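Mera Two-Arm Appliance Station: Product Information and Safety Notice

The Mera station is supplied by Ferkon for the testing of household appliances by robot. Two arms work from either side of a bench against a white cloth background. Each station is shipped with the Cisia control software and a printed setup guide.

Notice to owners: door overtravel fault

In February a Mera station at the Daneshvar test laboratory continued to pull on an oven door after the door had reached the end of its swing. The left arm did not register the rise in load, and the door hinge was bent before the operator pressed the stop button. No injury was reported. The fault was traced to a load limit that returned to its factory value after a restart.

Microwave oven, door-opening task

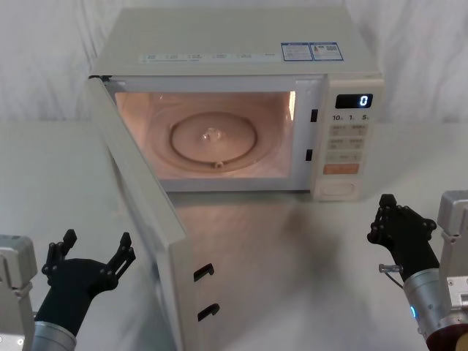
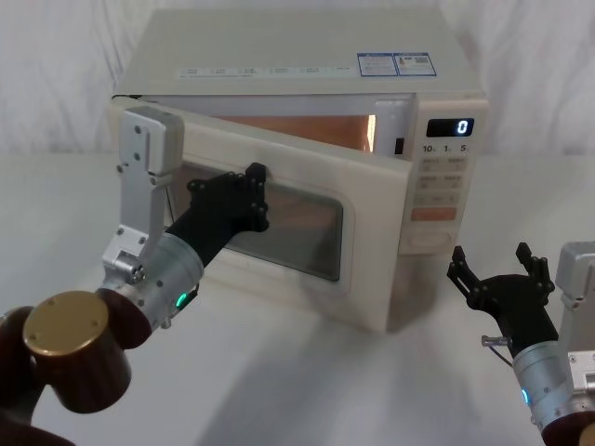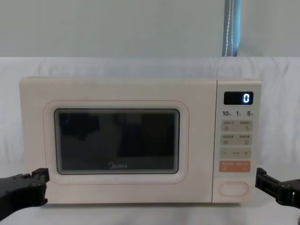
The load limit must be entered again after every restart until the Cisia update has been installed. The value depends on the appliance, and on the way the hand meets the door. Where the left hand hooks its fingertips around the door beside the viewing window, as in the second view, the limit for edge contact applies, and this is the lower of the two values given in the guide. The higher value is reserved for pressing tasks, such as the use of a large door-release button at the foot of a control panel. Owners should not use one value for both.

Stations affected

The fault concerns stations running Cisia release 5. Ferkon has delivered 146 of these, and 36 have received the update. The revised software passed 2,796 door cycles on our own bench without a repeat of the fault.

Until the update is installed:
Keep all persons outside the marked work area while the arms are powered.
Keep the stop button within reach of the operator.
Do not leave door tasks running overnight.

Updates are installed by appointment on Thursday mornings. Requests should be sent to Mervin Perron, Product Safety, with the station serial number and the release shown on the Cisia start page.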